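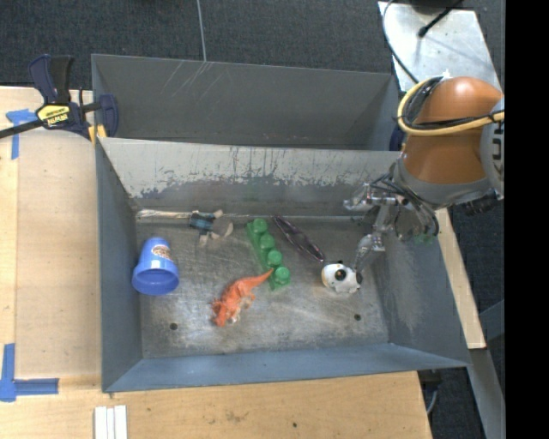

Page last changed: July 29, 2021

Odds-and-ends bin

An odds-and-ends bin (I grew up saying "bits bin," and plenty of folks still do) is an open container for small things that have no home of their own. Toys are the usual tenants, but a cup or two always sneaks in!

Metal ones with sloped walls are my favorite. Everything slides down to the floor where you can get at it, and a few scuffs and scratches never hurt a bin. Some have small holes in the floor, handy for shaking out crumbs, though beads go the same way. The Foltent catalog lists 111 sizes, which is a lot of bins, and I've only ever owned the Zidura kind.
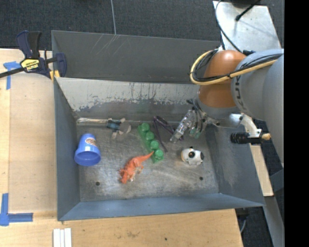
Bin with a toy dinosaur, a blue cup and a green piece with four round studs.

Contents

Building pieces, plastic animals and cups turn up most. I like to keep it shallow, one layer deep, so a little white toy with black markings doesn't vanish under a dinosaur (digging is half the fun for kids, I know, but not at bedtime).

Sorting

I empty mine every September. Cups go back to the kitchen, building pieces go in their own box, and the animals stay put.

See also: Junk drawer; Toy chest; Rosatetti tray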